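3. Work Surface Height and Reach in Small Rooms

Last updated: January 2026
8 min read
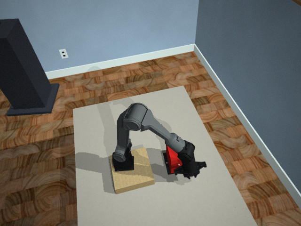
Figure 1. Rendered view of a small room with a light gray rectangular table, a tan wooden block on the tabletop, and a red object on the right side.

3.1 Background

Table height has been treated in the workplace literature mainly as a matter of posture. Reach has received less attention, and the two are usually reported in separate tables. In small rooms this separation causes difficulty. A person who cannot step freely to either side of a work surface must extend the arm or turn the trunk to get at items near the far edge, and the height of the surface then determines how much of that movement is carried by the shoulder. The present section considers height and reach together for seated and standing hand work, such as sorting, folding, labeling, and light assembly. The general layout assumed is a rectangular table standing clear of the walls (Figure 1).

Earlier work by Pai used a fixed table and varied only the seat. That procedure keeps the surface constant but shifts the position of the feet, and subjects with shorter legs were given a footrest of one size. We consider this a weakness. In our own trials the seat was set first, with both feet flat on the floor, and the table was then brought to the required height.

3.2 Materials

Two tables were used. The first, a Brulent bench with a screw-adjusted frame, was set to each test height by hand and checked at all four corners. The second was a Jodetti desk with fixed legs, raised on flat packing pieces where needed. The Brulent bench showed slight sway at its upper settings. The sway did not affect the reach measurements but was mentioned by several subjects in their written comments, and those comments have been kept in the comfort data.

Test heights for standing work ran up to 980 mm, measured from the finished floor to the top of the work surface. Thickness of the tabletop was not subtracted. Readers comparing these values with older tables should note that some authors measure to the underside, and a direct comparison will then be wrong by the thickness of the top.

Room width was set at 2000 mm between facing walls, using movable partitions. Lighting was held constant and came from overhead. The floor covering was left in place throughout, and shoes were worn.

3.3 Procedure

Each subject completed a placing task in which small items were moved from a tray at the near edge to marked positions on the surface. The order of heights was varied between subjects. Positions beyond comfortable reach were included on purpose, and subjects were told that they could decline any position. A declined position was recorded as such and was not scored as an error.

Subjects rested between heights. During the rest period they filled in the Varghese comfort form, which asks for separate ratings of the neck, shoulder, lower back, and wrist. The form was shortened by removing the questions on screen use, which did not apply.

A total of 98 sessions were kept for analysis. Sessions in which the table was found to be out of level at the closing check were dropped and were not repeated.

3.4 Observations

Shoulder ratings were poorer at both ends of the height range, but for different reasons. At low settings, subjects leaned forward and supported part of their weight on the free hand. At high settings, the upper arm was lifted away from the body, and the free hand was seldom used for support. Ratings for the lower back followed the first pattern only.

Reach along the length of the table was limited less by arm length than by the willingness to step. In the narrow room, subjects tended to stay where they had started and turn the trunk instead. Once the partitions were moved outward, the same subjects stepped sideways without being told to. The effect was seen on both tables and was strongest for positions near the short ends.

Raised supports on the tabletop also changed the result. When the tray was placed on a block, the effective working height was that of the block, yet subjects chose their standing distance according to the table edge. Published guidance such as the Clollik charts gives a single height for the surface and makes no allowance for this. We suggest that the height of the hands during the task be reported beside the height of the table.

3.5 Limits

The trials covered short periods of work, and fatigue over a full shift was not measured. All subjects used the right hand for placing, so the results for the left side of the table describe reach across the body. Left-handed work is taken up in Section 4, together with the effect of rounded table edges on wrist comfort.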